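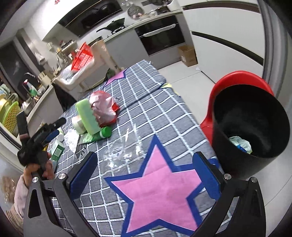
About the Vachon Sorting and Tidying Program

Vachon is a small training school for household work. We teach adults how to clear a floor, sort what is on it, and leave a kitchen ready for the next person. The school was started by Samah Erraji, who had spent several years writing cleaning procedures for rental apartments and wanted a place to test them properly. We moved into our present rooms on Zurnatgate in July 2018.

What we teach

The core course is called Pridine. It runs for 5 weeks and covers floor clearing, waste separation, surface cleaning and storage. Each class has two students to one instructor. Sessions last 100 minutes, including setup and reset.

The first unit is floor clearing. Household items are spread on a gray mat with a white grid, next to the kitchen, and a bin is placed beside it. A typical layout combines things to keep, such as bottles, a round container and a sponge, with things that usually go out, such as a crumpled tissue or a wrinkled plastic bag. Students decide on each item before moving it. Items go to one of three places: the bin, the shelf, or the wash area.

The grid lets an instructor record a layout on paper and set it up again for the next class. The large pink star on the mat is a fixed reference point. Layout sheets give positions as squares away from the star, and the smaller star toward the far edge is used to check that the mat is the right way around.

How work is assessed

We score three points: whether each item reached the correct place, whether any item was handled more than once, and whether the floor was clear at the end. Time is written down but does not count toward the result until the second half of the course.

Soft items cause most of the lost points. A clear bag lying flat is easy to miss, and a crumpled bag may still have something in it. Students are taught to check every bag by hand before it goes in the bin. Bottles are checked for caps and stood upright before they are carried. Small loose items are collected last.

Rooms and equipment

The school has two teaching rooms and a shared storage area. Bins are kept on the floor beside the mat – never on it – and are emptied between classes. Mats are wiped down after the last session of the day and rolled up with the printed side out.

Our layout sheets are kept in a binder system called Skellar, which Samah set up in the first year. Each sheet has a number, a list of items and a revision letter. Sheets are reviewed every October, and layouts that students have learned by heart are withdrawn.

Enrollment

New groups start when two places are filled. No previous experience is required. Students should wear closed shoes and clothes they can kneel in. Gloves are supplied – please tell us about a latex allergy when you register.

Visits can be arranged through the front desk on Zurnatgate.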